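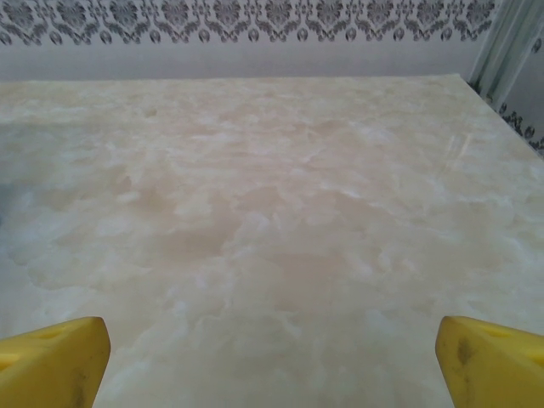 Llegamos a Tornau pasadas las nueve, después de perdernos dos veces en el polígono, y todavía nos guardaban café, cosa que agradecí muchísimo porque había dormido poco y mal. La jornada de puertas abiertas la organizaba Prostgate, que desde agosto tiene allí su taller de enseñanza por demostración, y éramos un grupo de lo más variado: gente de residencias, un par de profesores de FP, curiosos como yo y una familia entera con abuela incluida.

Lo primero que nos explicaron es que en ese taller se programa muy poco a la manera antigua. Una persona coge los mandos, mueve la pinza a distancia y hace la tarea tal como la haría con la mano, una y otra vez, con la cámara de la muñeca grabando todo el rato. De la tarea que tocaba aquella mañana, recoger y dejar cosas sobre una mesa, llevaban ya 432 demostraciones, y 139 las habían descartado por torpes o por dudar demasiado (me consoló bastante oírlo, la verdad).

Luego nos dejaron probar. ¡Qué difícil es! Uno cree que va a bajar en línea recta y baja de lado, y cuando quiere cerrar los dedos resulta que está un palmo más allá. El instructor, con una paciencia de santo, nos repetía que volviéramos siempre a la postura de inicio – pinza abierta, mesa despejada, respirar – antes de empezar otra toma. Mi turno duró 40 segundos y no cogí nada. La abuela, en cambio, lo hizo a la primera y le pidieron que repitiera.

También había un puesto donde se guiaba el brazo agarrándolo directamente, sin mandos. A mí me resultó mucho más natural, aunque cansa el hombro, y nos contaron que por eso lo reservan para movimientos cortos.

Me quedé con ganas de ver la parte del entrenamiento, que solo nos enseñaron en una pantalla y con prisas, ya camino de la comida. Si repiten, id con calzado cómodo y apuntaos al primer turno, que el de la tarde se llena. El autobús de vuelta es el 58 y para en la misma puerta – nosotros lo supimos tarde, claro.

12 comentarios · 27 veces compartido

Entradas recientes
Una mañana en la feria de Dultberg
Visita a los talleres Atallah
Cómo llegar a Tornau sin coche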